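Speaker notes: Sorting at Source, Lessons from the Vavby Household Recycling Program
Presenter: Treasa Mac Giolla, Trundell Regional Waste Service

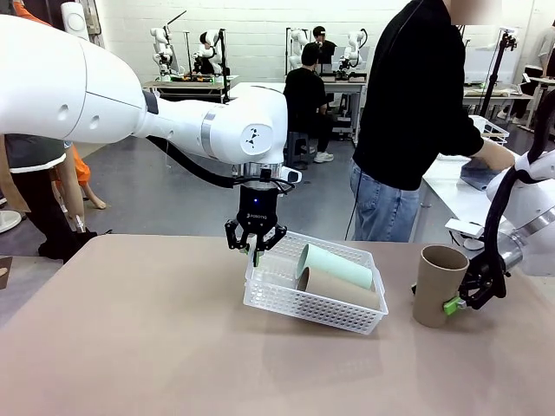 Slide 1. Cardboard tubes in a perforated white basket.

Welcome and acknowledgement of hosts. Mention that questions will be taken after slide 6 and that the full report is available from the registration desk.

Slide 2. Background
The Vavby program was established to reduce contamination in kerbside paper and cardboard. Participating households were asked to keep fibre separate from mixed containers between collections. The service enrolled 133 households across 21 streets. Enrolment was voluntary and closed in January.

Slide 3. What residents told us
Pause here. The most frequent request was for clearer advice on small items: tubes, egg cartons, envelopes with windows. The printed guide dealt with these on its back page, which many residents had not read. Shabani Tanui revised the guide and moved small items to the front.

Slide 4. Collection arrangements
Fibre was collected fortnightly. Residents on the eastern side asked that bins not be required at the kerb before Sunday evening, and the schedule was amended accordingly. Refer to the map. Do not read out the street names.

Slide 5. Results
Loads rejected at the transfer station fell from 50 to 33 over the period. Emphasise that both figures come from the station's own records and cover the same number of weeks. Food residue remained the leading cause of rejection. If asked about glass, advise that it was outside the scope of the program.

Slide 6. Next steps
The service proposes to extend the program to Omine, subject to council approval. Bernd Ackermann will coordinate the household visits. The revised guide will be issued in large print and in two additional languages.

Questions
Cost questions should be referred to Svenja Gerlach, who is seated at the front. Allow ten minutes. The next session begins in this room at 11.15 am.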